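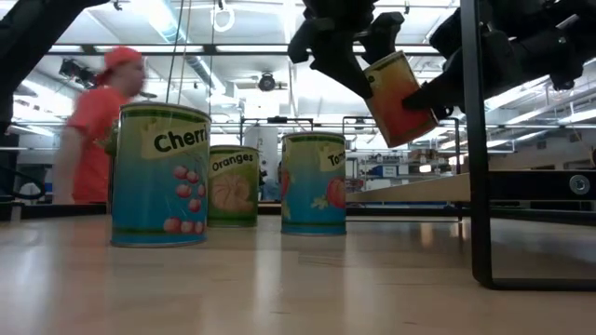

**Progress report to the Kiani Fund, 2018-03-08**
Project: Skutumstead Play Shop and Family Cookery
Prepared by: Raymonde Melnyk, project lead

Dear Lise,

What a winter it's been! When we sent you our last update we had a lease, a leaky back door and a lot of hope. We now have a proper weekly programme running in Skutumstead, a second one just starting in Flurport, and more families coming through than we had planned for at this stage. I'll go through it in the order of the grant agreement so you can tick things off as you read.

## 1. Family cookery sessions

We promised you one session a week and we are running two. The second was added in January after the waiting list got silly, and it filled straight away. So far 167 families have cooked with us at least once, and 78 of those have come back for the full course.

Femi Jibrin leads the cooking and has rewritten the recipe cards from scratch. They are now one side of card each, with big type and no ingredient you can't get at the shop on the corner. The lentil soup is the clear favourite. The fish pie was less loved (too many pans, too much washing up) and we have swapped it for a tray bake.

Parents tell us they like cooking alongside their children, and several have asked if grandparents can come too. Of course they can - we've changed the sign-up form to say so.

## 2. The play shop for under-fives

Younger brothers and sisters needed something to do while the older ones cooked, and the play shop has grown into a lovely thing in its own right. Children choose, pay, pack a bag and argue about prices. Hugo Quintana runs it and has built up a set of shopping lists with words and pictures side by side, so a child who isn't reading yet can still match fruit to fruit.

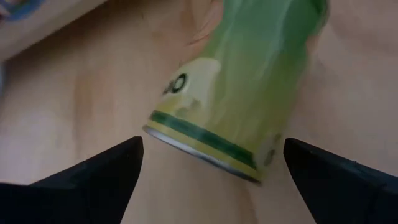

*Photo: Hugo Quintana / Skutumstead Play Shop*

We've seen some real gains in talking. One little boy who hardly spoke in his first weeks now runs the till and tells everybody what they owe him. His mum asked for a copy of the lists to use at home, so we have printed a take-home pack for anyone who wants one.

Two things still need work:

- **Opening hours.** The shop closes when the cooking stops, and parents would like half an hour more. We can do this from next term if Carter can stay on.
- **Home languages.** The lists are only in English at the moment. We'd love to add others and have asked families to help with the words.
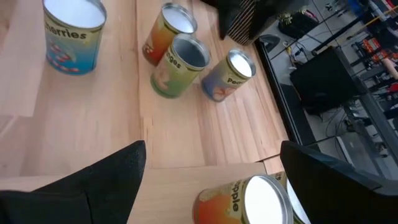
## 3. Flurport

Our second site opened later than planned. The kitchen in the hall failed its electrical check, the rewiring took 3 weeks, and we lost the first block of sessions. I'm sorry about that, but the room is safe now and much brighter, and the hall has given us a locked cupboard at no charge.

Carter Pelletier has been out talking to schools and the health visitors, and that has done far more than the leaflets ever did. The first Flurport session was noisy, cheerful and ran over by twenty minutes. We have asked the hall for a slightly longer booking.

## 4. Money

We have £2799 left in the equipment line. We would like to move part of it to travel, so that families from Revulitz can get to Flurport by minibus. There is no direct bus and it's a long walk with a pushchair. The rest would go on knives with child-safe handles and a second hob. Could you let us know if you need a formal request for the change, or if an email will do?

Staffing is on budget. Food costs crept up over Christmas and have settled again.

## 5. Next steps

We're planning a shared meal at the end of term, cooked by the families from both sites, with the under-fives in charge of the shopping. Femi is already working on the menu. Do come if you can!

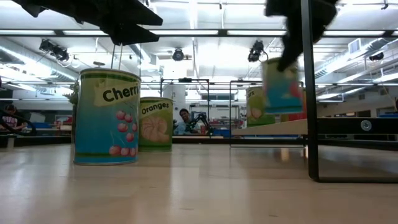 *Cherries and oranges, both on the picture shopping lists.*

I'll send the attendance sheets and receipts separately. The next report will cover the summer term and will include the parent survey, which Hugo is putting together now.

With warm thanks from all of us,

Raymonde Melnyk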